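The Late Bus to Sostdale

Florence Grewal missed the 6 o'clock bus because she had gone back for her umbrella. The next one was the 101, and it took the long way, through Brorngate.

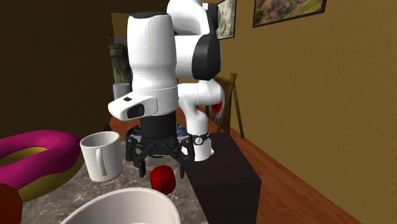
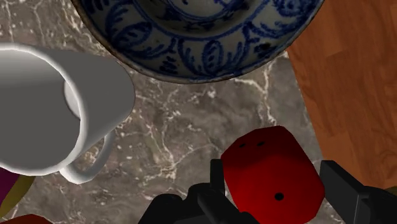
Filed under: Short Stories

There were two other people on board. One was the driver. The other was Brijesh Pant, who had taught her to swim when she was 7 and who now had a grey beard and a bag of oranges on his lap.

"You never put your face in," he said.

"I do now."

He offered her an orange. She peeled it and put the peel in her coat pocket. Rain ran down the windows and the heater smelled of dust. At Brorngate the driver got out to check a tyre, and they waited without talking.

"The pool's shut," Brijesh said when they were moving again. "They drained it in January."

"Mum told me."

"I've still got the key."

Her stop was next. She looked at the button on the pole and left it alone, and the bus went on past the shelter, up the hill towards the pool.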